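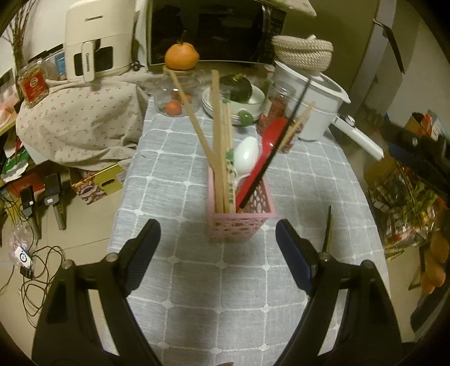
The Wallen kitchen swap is back, and I could not be happier about it! If you missed the last one, the idea is simple: you bring the kitchen things you never reach for, you take home the ones you will, and everybody ends up with a drawer that closes. I've been getting ready by going through my own stuff, and I started with the utensil holder, because that's where everything lands in my house. A pink one with cut-out sides like this is such a cheerful thing to have on a table, and it can hold a whole lot more than it should. Chopsticks, a white plastic spoon, the red spatula with the long black handle, even a paper chopstick wrapper standing up in there with the rest. Sound familiar? Then you are exactly who we want to see in August.

My favorite trick comes from Endang Krishnan, and I have been telling everyone. Take the whole holder, tip it out on a towel, and give it a good wash (the bottom of mine was a horror). Then leave everything on the towel and only put a tool back once you've cooked with it. After 10 days, look at what is still lying there. In my case it was a pasta fork, two rice paddles and a melon baller I have owned since college and used, I think, once. All of them are coming to the swap, so if you have been dreaming of a melon baller, come early!

Wooden chopsticks deserve a word too. Check the tips before you bring any. If they're rough or starting to split, please don't pass them on. They make very good plant stakes, and Arif Tarigan uses his to prop up pepper seedlings on the balcony. Good pairs are very welcome, and a rubber band around each pair saves us a lot of matching up on the day. Long cooking chopsticks went in the first few minutes last time, so bring those if you can spare them.

We would also love jars with lids, saucepans, plates in any number, and baskets. Clean, please, and with nothing chipped. No knives this time and nothing with a plug, as we don't have a good way to test things at the hall.

Larasati Subramaniam will be at the drop-off table at Oltangate Hall for the two evenings before the swap, and Intan Santoso is making her ginger cookies again (yes, the big ones). We have 12 tables to fill, and I really think we can do it. If you can lend a hand carrying boxes or setting out cups, tell Larasati when you drop your things off, or leave a note in the newsletter box by the front door.

The exact date will be in the next issue. In the meantime, go tip out your utensil holder and let me know what was at the bottom!

Afiq Lumbantobing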